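Gornley Laboratory Users' Forum
Equipment and Methods > End effectors and hand tools
Topic: Ziderov or Ilitz fingers for the hand-held gripper

P_Ammann
Section lead, handling group
Posted Sun 29 April

Colleagues are asked for their views before the group settles on one finger set for the hand-held grippers. We hold 2 sets at present, the Ziderov and the Ilitz, and the budget allows for one to be ordered in quantity. Over the trial period the Ziderov set completed 3,558 grasps and required 29 interventions by the operator. No equivalent figure exists for the Ilitz set, as it arrived later. My own preference is for the Ziderov. I should be grateful for replies before the June order closes.

Pirmin Ammann

ksadeghi
Replied:

I must record a reservation. The trial consisted very largely of boxes and tins, and flat fingers will always do well on those. The group's work in the second half of the year is with rounded and tapered items, and the figure quoted tells us little about them. I would ask that the order be held until both sets have been used on the same objects by the same operators.

Kourosh Sadeghi

bench_four
Replied:

I support the Ziderov, though on grounds of upkeep. The pads can be changed at the bench with one driver. The Ilitz pads are bonded and have to go back to the supplier, and our last return took most of a month.

ksadeghi
Replied:

That is accepted as regards the pads. It does not answer the point about shape.

rig_office
Replied:

May I add a request concerning the camera. Whichever set is chosen, the tracking marker must remain readable throughout the grasp. With the Kiani controller we derive the opening width from the markers, and if one is lost the recording has to be discarded. One of the earlier finger designs placed them low on the plate, and they were repeatedly hidden by the operator's own object. 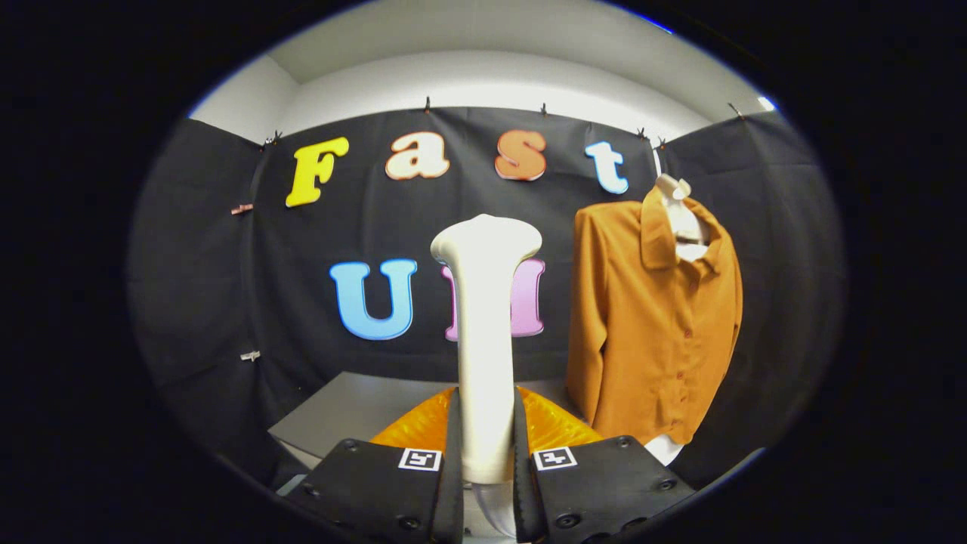

P_Ammann
Replied:

The Kiani controller reads the opening width without difficulty when the markers are placed near the inner top corners, and I would wish to keep that position on any set we buy. As to shape, Dr Sadeghi's objection is a fair one and I have looked again at the harder cases. The long white piece with the knobbed top is a reasonable test, as its shaft narrows towards the middle and the surface is smooth and glossy. Held upright between the flat black plates it leaves both markers in clear view. I do not claim that one grasp settles the matter – it does suggest that flat fingers should not be ruled out for tapered items.

ksadeghi
Replied:

I am obliged for the reply, and I withdraw nothing. A still view cannot show slip. I would want the same piece lifted, turned and set down with each set in turn, with the width logged from start to finish. If the Ziderov holds its width as well as the Ilitz I shall support the order.

bench_four
Replied:

Both sets can be made available on the long bench. Please note that the Ilitz requires the longer mounting screws, which are kept in the second drawer and should be returned there.

rig_office
Replied:

Kindly recalibrate after changing fingers – the stored offsets are for the Ziderov only.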